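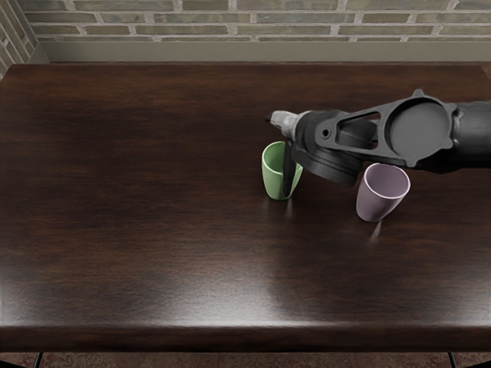

Progress report to the Avier games fund, second period

Project: Skotell, a handball management game for home computers
Prepared by: Montserrat Aranda, Clallar studio
September 14, 2019

1. Where we are now

The match part of the game can be played from the first whistle to the last. In June we could only show the attack, and the goalkeepers stood still when the ball came from the wing. Now they move to the near post and the results look more like real handball. Before this change a normal match ended with too many goals on both sides.

The player list has 1310 names, all of them made by us, so we do not need any licence for this first version. Each player has age, height, throwing hand and 19 skill values. We wanted more values in the plan, but our testers did not look at them and we took them out.

2. Season mode

Season mode is later than we promised. The calendar works and the league table is correct, also when two teams have equal points. The transfer market does not work well yet. The computer clubs sell their best left-handers too cheaply, and a player who knows this can win the league in his first year. Our programmer has written new rules for the price and we are testing them this month.

The cup competition is drawn and played, but the second leg does not yet remember who was suspended in the first one.

3. Testing

We ran 4 test evenings at the Casado sports club. The members know handball very well and many of them never play computer games, and this was useful for us. They asked for a time-out button that is easy to find – it was hidden in the second menu – and for longer names on the score board. Both are done. They also said that the referee gives two minutes too easily. On this point we do not agree among ourselves, and it stays open.

4. Money

Spending follows the plan except for sound. The recording of the crowd cost 180 euros more than we wrote in the budget, and we paid it from the travel line. No other line has changed and we do not ask for additional money.

5. Next period

– Finish the transfer prices and the suspensions in the cup.
– Translate all menus to Spanish and French.
– Send you a version that you can install without our help.

We would like to move the delivery of season mode to the end of the next period. Please tell us if the fund needs a formal letter for this.

Related items
Skotell: first period report
Notes from the Casado test evenings
Avier games fund: reporting dates
Clallar studio: other projects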